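Week two of comparing gripper fingers, and I have opinions! Washington Brandão lent me his Bavedier set, so it's those vs. my Linetus ones — same arms, same controller, same pile of paper.

First up, the wrist view on the clip folder. I can read "maximize profits" off the page. Focus gets mushy toward the right side though.

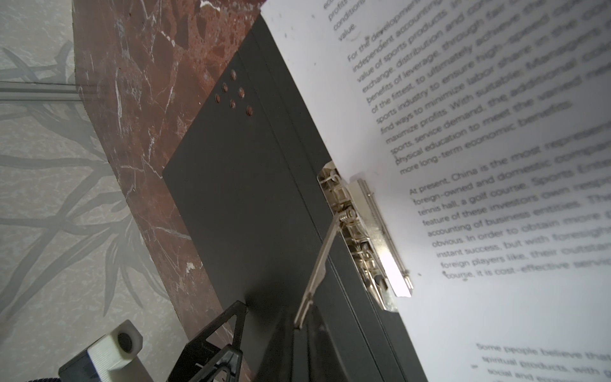 Wrist cam, clip folder. Look at that spring!

Tried 80 grasps per finger set in June. Loose paper is SO much worse than folders, especially on a polished top (I tried slower closing, I tried a lower approach angle, meh).

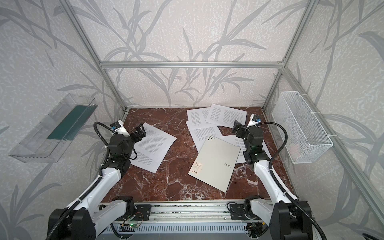

Linetus wins on thin stuff for me so far, but I'm still fiddling with grip force. Five sheets on the marble is plenty for one layout, and with the notebook on top of the pile I'd plan that pick first. Bavedier fingers for that one — better on thick edges. Numbers when I have them.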